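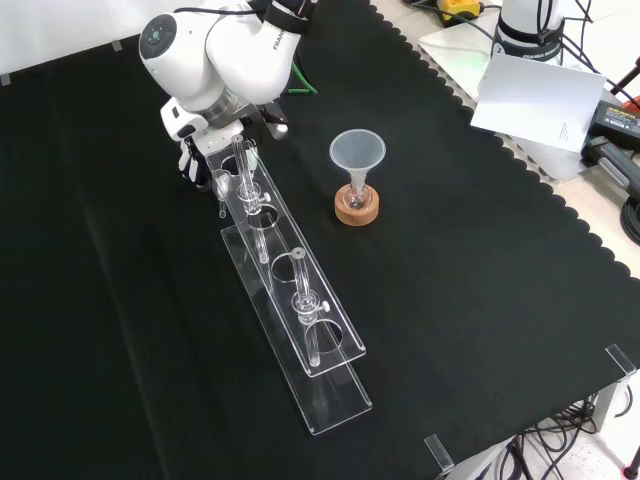 Clusdale 연구동 2층 실험실 정기 안전점검표 (의견 포함)

점검 시기: 2월, 오전 10시 시작
점검 구역: 습식실험실, 준비실, 시약보관실, 세척실, 복도 및 비상계단
판정 구분: 적합 / 보완 / 부적합 / 해당 없음
문서번호: 2945

보완은 다음 정기점검 전까지, 부적합은 통보받은 날부터 13일 안에 조치하고 결과를 안전관리실에 제출한다. 의견란이 비어 있는 항목은 지난 점검과 차이가 없는 것으로 본다.

1. 출입 및 대피

1-1 출입문이 안쪽에서 열쇠 없이 열린다. 적합
1-2 비상구 유도등이 점등되어 있다. 적합
의견: 준비실 쪽 유도등은 밝기가 떨어져 있음. 시설팀에 교체 신청 접수됨.
1-3 복도 유효폭이 확보되어 있다. 보완
의견: 세척실 앞 복도에 빈 상자와 접이식 카트가 쌓여 있음. 지난 점검에서도 같은 자리에서 지적됨. 상자는 반입 당일 지하 분리수거장으로 내리고, 카트는 준비실 안쪽 벽면에 보관할 것.
1-4 비상계단 방화문이 닫힌 상태로 유지된다. 부적합
의견: 고임목으로 문을 열어 둠. 현장에서 제거함. 환기가 필요하면 복도 창을 쓸 것.
1-5 대피 안내도가 현재 배치와 일치한다. 보완
의견: 시약보관실 벽이 옮겨지기 전 도면이 붙어 있음. 새 도면은 안전관리실에서 출력해 배부함.

2. 소화 설비

2-1 소화기가 지정 위치에 있고 압력이 정상 범위다. 적합
2-2 소화기 앞이 막혀 있지 않다. 적합
2-3 금속 화재용 소화약제가 비치되어 있다. 해당 없음
2-4 자동 소화설비 헤드 아래로 적재물이 올라와 있지 않다. 보완
의견: 준비실 선반 맨 윗단의 종이 상자가 헤드 가까이까지 올라와 있음. 맨 윗단은 비워 두는 것이 원칙임.
2-5 소화담요 보관함의 봉인이 유지되어 있다. 적합

3. 세안기 및 비상샤워

3-1 세안기에서 양쪽 물줄기가 고르게 나온다. 보완
의견: 습식실험실 Trulden 세안기의 왼쪽 노즐 수압이 약함. 노즐 거름망을 분리해 세척한 뒤 다시 확인할 것. 개선되지 않으면 노즐을 교체함.
3-2 주간 방류 기록이 작성되어 있다. 부적합
의견: 1월 기록이 두 주 빠져 있음. 지나간 칸을 나중에 채워 넣지 말고 빠진 사유를 비고에 적을 것. 방류는 고인 물이 빠지고 맑은 물이 나올 때까지 계속한다.
3-3 비상샤워 손잡이에 손이 닿고 주변이 비어 있다. 적합
3-4 세안기 위치 표지가 멀리서도 보인다. 적합

4. 시약 보관

4-1 시약 목록과 실제 보유량이 일치한다. 보완
의견: 목록상 374병. 유기용매 칸에서 목록에 없는 소분병이 확인됨. 내용물과 소분 날짜, 담당 부서를 적은 라벨을 붙이고 목록에 추가할 것. 내용물을 확인할 수 없는 병은 열지 말고 폐기 절차로 넘긴다.
4-2 산과 염기가 분리 보관되어 있다. 적합
4-3 인화성 액체가 전용 보관장에 들어 있다. 적합
의견: Palomino 보관장의 문 닫힘 장치가 정상 작동함. 아래쪽 받침 트레이에 흘러내린 자국이 있으므로 닦아 내고 새는 병이 있는지 볼 것.
4-4 산화제 주변에 종이나 목재가 없다. 적합
4-5 물질안전보건자료를 즉시 열람할 수 있다. 보완
의견: 비치용 바인더에 구판이 섞여 있음. 단말기로 열람하는 경우에도 정전에 대비해 인쇄본 한 부는 남겨 둔다.
4-6 냉장고에 음식물이 없다. 적합

5. 작업대 및 유리기구
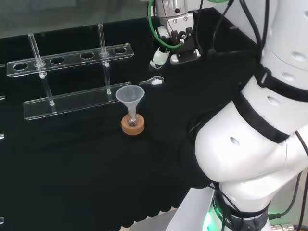

작업대 점검에서는 파손되기 쉬운 기구가 어디에 놓이는지를 가장 먼저 본다. 가장자리에 걸친 기구, 통로 쪽으로 튀어나온 집게, 배선 위에 올려 둔 비커는 모두 지적 대상이다. 투명한 기구는 바탕색도 함께 확인한다. 검은 천 위에 세운 아크릴 시험관대는 위판의 둥근 구멍과 아래 받침판이 구분되어 보이지만, 밝은 상판에 그대로 두면 받침판 끝을 놓치고 팔꿈치로 건드리기 쉽다. 천을 깔 때는 주름을 펴고, 끝단이 통로 쪽으로 길게 늘어지지 않게 한다. 가열이나 인화성 용매를 쓰는 작업에는 천을 깔지 않는다.

5-1 작업대 가장자리에 유리기구가 놓여 있지 않다. 보완
의견: 세척실 건조대 옆에 눈금실린더가 눕혀져 있음. 구르지 않도록 받침을 대거나 전용 걸이에 꽂을 것.
5-2 금이 가거나 이가 빠진 기구를 사용하지 않는다. 부적합
의견: 세척실 바구니에서 입구가 깨진 비커가 확인됨. 파손 기구는 세척하지 말고 바로 파손유리함에 넣는다.
5-3 시험관대가 흔들리지 않고 수평을 유지한다. 적합
의견: 아크릴 제품은 아세톤으로 닦지 말 것. 표면이 뿌옇게 되고 결합 부위에 균열이 생김. 중성세제와 부드러운 천을 사용한다.
5-4 파손유리함이 가득 차 있지 않다. 적합
5-5 작업이 끝난 작업대에 라벨 없는 용기가 남아 있지 않다. 보완
의견: 증류수로 보이더라도 라벨이 없으면 미확인 물질로 처리함.
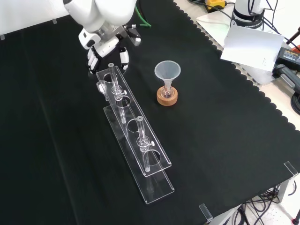
검은 천 위에 비스듬히 놓인 투명 아크릴 시험관대

6. 흄후드 및 환기

6-1 흄후드 면속도가 기준 안에 있다. 적합
6-2 내리닫이창이 표시선 아래에서 사용된다. 보완
의견: 표시선 스티커가 닳아 위치를 알아보기 어려움. 새 스티커를 붙일 것.
6-3 흄후드 안이 보관 장소로 쓰이지 않는다. 부적합
의견: 사용하지 않는 용매병과 빈 트레이가 뒤쪽 배기 틈을 막고 있음. 당일 작업에 필요한 것만 남기고 보관장으로 옮길 것. 세 번 연속 같은 지적이므로 다음에도 반복되면 해당 후드의 사용을 중지함.
6-4 배기팬에서 이상 소음이 나지 않는다. 적합

7. 전기

7-1 멀티탭을 이어 꽂아 쓰지 않는다. 적합
7-2 개수대 주변 콘센트에 누전차단기가 있다. 적합
의견: 시험 버튼을 눌러 차단 동작을 확인함.
7-3 전선 피복이 손상되지 않았다. 보완
의견: 준비실 건조기 전원선이 문틀에 눌려 있음. 경로를 벽 쪽으로 바꾸고 몰딩으로 고정할 것.
7-4 분전반 앞에 물건이 없다. 적합

8. 고압가스

8-1 가스통이 두 지점에서 체인으로 고정되어 있다. 보완
의견: 질소통의 아래쪽 체인이 풀려 있었음. 교체 작업 후에는 납품업체가 돌아가기 전에 고정 상태를 함께 확인한다.
8-2 사용하지 않는 통에 보호캡이 씌워져 있다. 적합
8-3 충전, 사용 중, 빈 통의 구분 표시가 있다. 적합
8-4 조정기 연결부 누설 점검 기록이 있다. 적합

9. 폐기물

9-1 폐액통에 내용물과 시작 날짜가 적혀 있다. 보완
의견: 51번 폐액통에 시작 날짜가 없음. 약어만 적은 통도 있으므로 성분명을 풀어 쓸 것.
9-2 폐액통이 2차 용기 안에 놓여 있다. 적합
9-3 폐액통 뚜껑이 닫혀 있다. 부적합
의견: 깔때기를 꽂아 둔 채 자리를 비움. 깔때기는 사용 후 빼고 뚜껑을 잠근다.
9-4 유출 대응 키트가 갖춰져 있다. 보완
의견: Wudex 흡착포 포장이 뜯긴 뒤 보충되지 않음. 키트를 사용한 부서가 재고 신청까지 맡는다.

10. 개인보호구

10-1 보안경이 인원수에 맞게 비치되어 있다. 적합
10-2 장갑 재질별 사용 안내가 붙어 있다. 보완
의견: 안내문에 염소계 용매 항목이 없음. 개정본으로 교체할 것.
10-3 실험복이 외투와 분리 보관된다. 적합
10-4 방독마스크 정화통의 유효기간이 남아 있다. 적합
의견: 개봉일을 적는 칸이 비어 있는 정화통은 개봉한 것으로 보고 교체한다.

조치 결과 제출 방법

부적합 항목은 조치 전후 상태와 조치 부서를 적어 제출한다. 시설팀 공사가 필요한 항목은 접수번호만 먼저 내도 된다. 1-4와 9-3은 현장에서 바로잡았으나 재발 방지 내용은 따로 적어야 한다. 판정에 이의가 있으면 항목 번호를 적어 안전관리실로 보내고, 재확인은 오후 2시 이후에 한다.

다음 점검에서는 6-3, 1-3, 3-2를 먼저 확인할 예정임.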